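# Capítulo 7. ¿Pueden ya las máquinas hacer las tareas de casa?

Una lavadora lava porque alguien ha metido antes la ropa. La pregunta de este capítulo se refiere a lo que queda fuera del tambor: recoger, ordenar, apilar, llevar un objeto de un sitio a otro sin que nadie lo haya colocado previamente en la posición exacta.

En una línea de montaje, un brazo puede repetir el mismo movimiento 4000 veces en un turno con piezas idénticas. En una cocina, el cuenco cambia de lugar cada día. Un cuenco de acero pulido añade otra dificultad, pues refleja las luces y los objetos de la sala y complica la medida de su contorno.
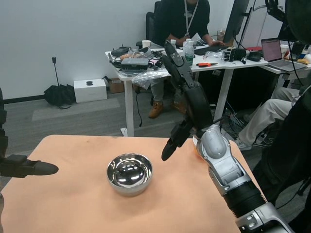
## 7.1 Agarrar un cuenco

La tarea se divide en 3 fases: localizar el objeto, acercar la mano y cerrar los dedos sobre el borde. Una persona las encadena sin pensarlo. En un robot, un pequeño error en la primera se arrastra hasta la última. 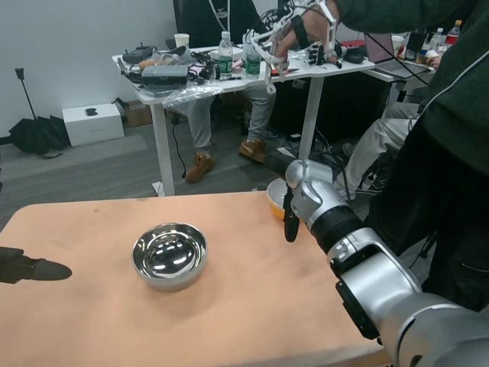

*Figura 7.2. Brazo robótico y cuenco de acero inoxidable sobre la mesa de trabajo.*

El ensayo Sarnuvier, que seguiremos en los apartados 7.3 y 7.4, consta de 200 intentos con vajilla corriente. Se anota el resultado de cada uno y también el tiempo empleado. Un robot que tarda 5 minutos en retirar un plato cumple la tarea, pero pocos hogares lo aceptarían.

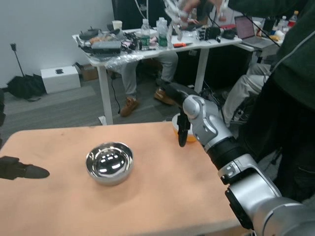 Conviene distinguir además entre autonomía y teleoperación. En la segunda, una persona dirige los movimientos a distancia y la máquina los reproduce. Los vídeos comerciales no siempre indican cuál de las dos se emplea, y el lector debe comprobarlo antes de comparar resultados.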